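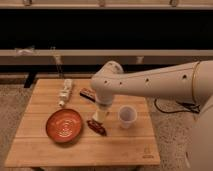
2 min read

PRIDSTEAD – The Sallow bowl is back on sale Friday, doors at 9 a.m. Shallow, round, orange, rings running round the inside. Umard, the housewares store on Treloar Street, sold out of the first batch in October and has had a waiting list ever since. 1746 names on it at last check.

Only 300 bowls in this delivery. Limit of 2 per customer, no phone orders, no holds. 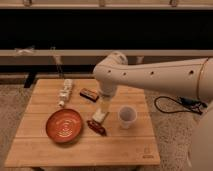 The bowl on a plank-topped table, with small items set out nearby.

Store manager Ruth Mapplebeck said most people seem to want it for the coffee table or by the front door – keys, candy, mail, whatever lands there. Too shallow for soup, she added, and customers have tried. Price stays at $20, same as in the fall. 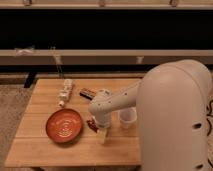
The glaze is a little darker at the rim on some peices than others, so shoppers who want a matching pair should ask to see a few at the counter. Returns accepted with a reciept. A deeper version is planned but theres no date for it yet.

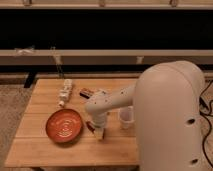

Beryl Staniforth, reached by phone, said she would be in line early and wanted one for wrapped candy, one for her sister. She'd prefer it in green. Mapplebeck says green is not in the works.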